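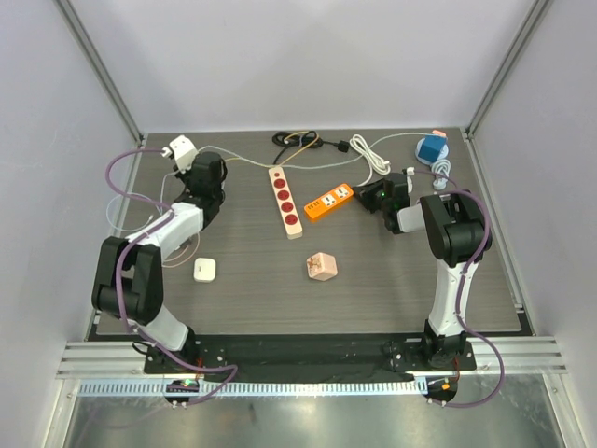

Power strip and charger check - Wiltton workroom, October

Hi all, my turn with the clipboard again. Comments are mine, so grumble at me and leave Selvaraj Chowdhury out of it.

1. Strips sit flat, with no cord pinched under a table leg. OK.

2. Sockets clear of dust and crumbs. Mostly OK - I gave the cream one a going-over with a dry brush.

3. Switch on each strip clicks cleanly both ways. OK on the orange one. The cream one feels a bit mushy to me, so I'd like Hiu-tung Kwok to try it before we sign.

4. No strip plugged into another strip. One fail, by the Davus shelf! Unplugged it and left a note.

5. Chargers and plugs.

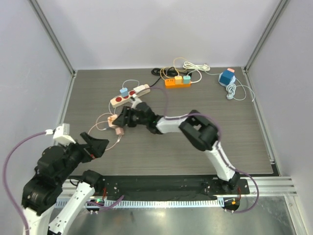 Charger plugs get knocked about more than anything else we own, so I take my time on this one. Look for cracked casings, bent pins and brown marks. Don't skip the small ones either - the two pink plugs are easy to treat as one item, and they each need their own line on the sheet. Anything over 60 watts goes on the Costa list.

6. Cords 10 feet or shorter. OK, apart from the long one at the Yeo bench. Swap ordered.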